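Search the help pages Go

Plimbridge Linen Share: Questions We Keep Getting

What is it?
You pay monthly, we lend you towels and cloths, and you send them back when you're sick of them. It's a library, with fewer murder mysteries.

Can I choose my colors?
You can state a preference. Members have stated 204 so far, and we stock 22. 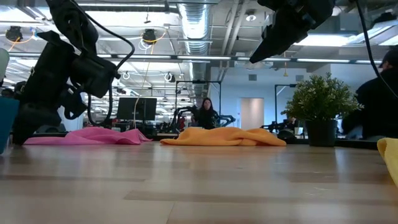

Krisztina Fülöp wrote in to say that she asked for gray in February and got orange twice, and that she has since repainted the bathroom. We've noted her preference again.

Do I have to iron anything?
No. We don't either.

What if I stain something?
Tea and toothpaste are forgiven. Hair dye is $22, and we will know.

Are the crocheted edges extra?
They're in the Sutach plan, which costs $2 more a month. Please don't pull the loops, however long the phone call.

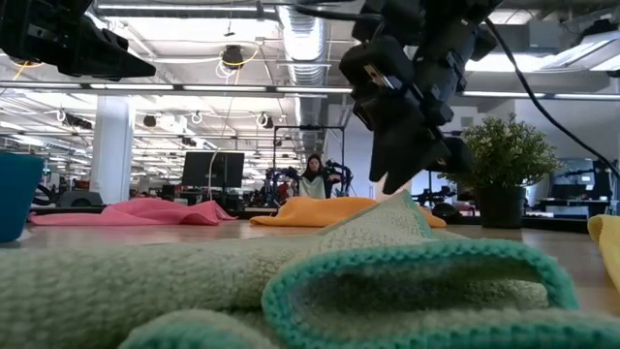 Mint towel with teal crocheted edge, Sutach plan.

Can I keep one?
After 1,000 washes, yes. Sándor Boros is the only member to ask for the paperwork.

Related questions
Pausing your plan
Lost washcloths
Delivery to Prekorside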